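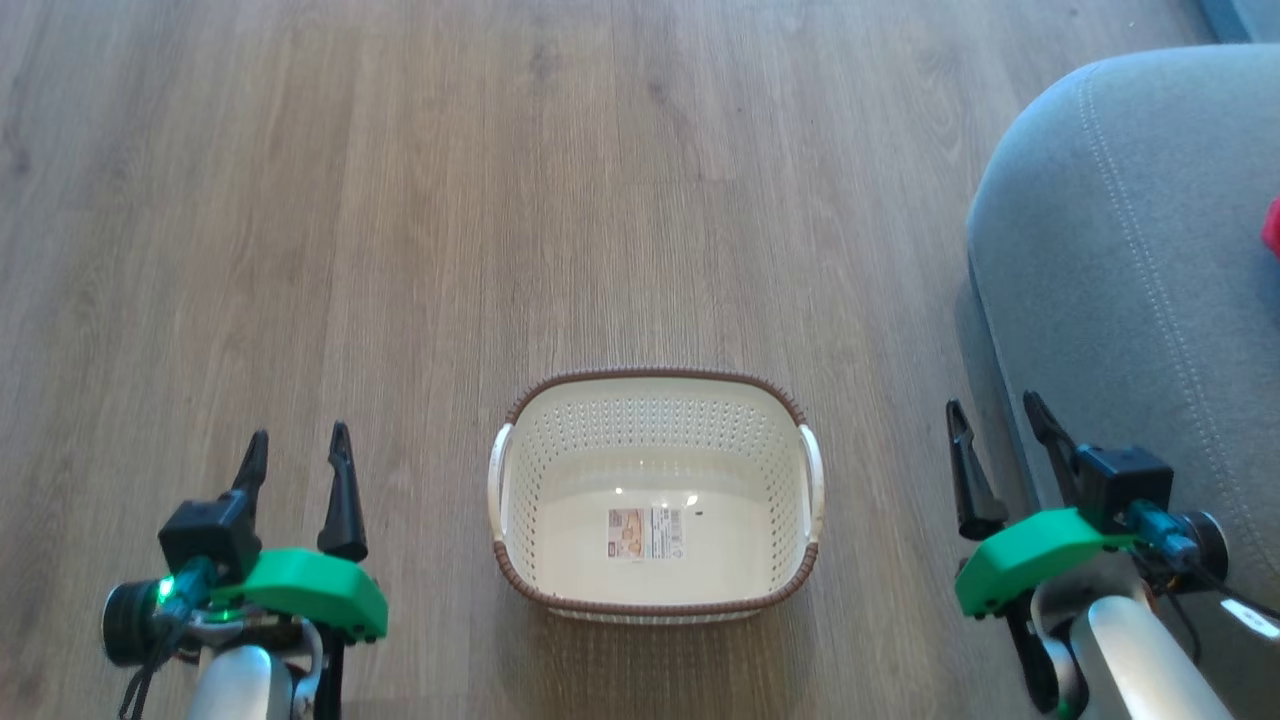

Two Hands, One Basket: Our Spring Project Report

Written by Lowri Gwilliam for the Dundton Robotics Club, with the results section by Morfudd Voyle

What we wanted to do

Our club picked a household task this year, and we picked one that sounds almost too easy: get a two-armed robot to lift an empty basket off the floor by both handles, hold it level, and set it down again. People do this every day without thinking. We spent from January to May on it and loved nearly every minute (the cable week was the exception, see further down).

Last year's team did single-arm sorting, and their code was our starting point. It was great code for one arm. Almost all of it assumed that the other arm was parked, so the first thing we learned was how much we would have to write ourselves!

Why a basket is a good problem

A basket with a handle on each short end wants two hands. If one gripper closes early and starts to lift, the basket tips and the other handle swings out of reach. If both close but one arm rises faster, the basket twists and something has to give. Our basket is light plastic, so what gives is usually the basket, and it slides across the floor instead of lifting.

The sides are full of little holes, too, and that turned out to matter a lot. Our first handle finder looked for dark openings in a pale surface. You can guess what it did with rows and rows of small dark openings in a pale surface. Morfudd fixed this by looking for the brown rim first, then searching only in a band just under it for an opening wider than it is tall. Once that was in, the finder stopped grabbing at the lattice.

The setup

The robot has two arms, each with a two-finger gripper. The fingers are black and come to a point, and they sit in bright green 3D-printed housings. Each wrist carries its own small camera, and there is one more camera up at the head that looks down over the work area. We call the controller Katton, after the name somebody had written on the box it lives in, and by now the whole robot answers to it.

We work in the club lounge, on the wood-grain floor next to the gray sofa. We tried the tiled hallway for a while, but the lounge floor gave us more even light and the long planks made handy guide lines for placing the basket.

How one run goes

1. The basket goes on the floor between the grippers, with a handle facing each side.
2. Both grippers open fully and wait.
3. The head camera finds the rim and works out which way the basket is turned.
4. Each wrist camera looks for its own handle and reports how sure it is.
5. If either side is unsure, both arms stay put and we get a warning on the laptop.
6. If both are sure, the arms move in together, close, and pause.
7. The lift starts only after both grippers report a firm hold.

Step 5 was Morfudd's idea and it is my favorite part of the project. Before that, the confident arm would just go for it and drag the basket away from its partner. Now they wait for each other. It made the robot slower - and so much nicer to watch.

The cable week

In March the left arm began to stop halfway through its reach, maybe one run in five. We blamed the software. We rewrote the reach planner (twice!), we added logging, we argued. Mr. Dondell, our advisor, finally asked us to move the arm by hand with the power off and watch the cables. One of them pulled tight right where the arm stopped. We gave it more slack, clipped it in a new place, and the stops went away. The two rewrites were not wasted, because the second one really is easier to read, but we would have liked that week back.

If your team is starting out: move everything by hand first. Look at every cable while you do it.

Practice data

We steered the arms ourselves to collect practice runs, taking turns so the robot would not learn only one person's habits. Lowri's runs (mine) were fast and a bit messy. Morfudd's were slow and very straight. We ended up with 400 practice runs we were happy to keep. Saving the logs was its own adventure, and we lost one afternoon of work to a full drive, after which we set the laptop to complain early.

Results, by Morfudd

We kept our final test simple. The basket was placed at a different angle each time, and a run counted only if the robot lifted it by both handles, held it, and put it back without tipping. We did 20 test runs, and 17 counted.

The three misses were all different, so there is no single bug to chase. In one, the right gripper closed on the edge of the rim just above the handle. In another, the basket was turned so far that the left arm could not get to its side, and the robot should have refused but tried anyway. The last one was a good grab and a good lift, and then one side slipped while it was being held. The handle grips are smooth plastic and our fingers are narrow, so there is not much contact. We cut small rubber sleeves for the fingertips and tried them on a spare pair. They helped in our hands. We have not tested them on the robot yet.

We also found that bright spots on the shiny bottom of the basket could confuse the head camera's estimate of the angle. Ignoring everything inside the rim took care of most of that.

What comes next

The next team will be putting things in the basket, which changes everything, because a full basket sags and does not stay level by itself. We would start with something soft and light like a few socks, all on one side, and see how the arms handle the uneven load.

We would also like to:
- test the rubber fingertip sleeves properly
- teach the robot to refuse when a handle is out of reach
- try a basket with no contrasting rim, to see how much our finder depends on it (a lot, we suspect)

Thank you

Thanks to Mr. Dondell for the cable question, and to Ms. Choi for letting us keep the lounge until six on build days. The code and our run notes are in the club's shared folder under Katton, with a readme that Morfudd wrote and I tested by following it on a blank laptop. It took me two tries, and the missing step has been added.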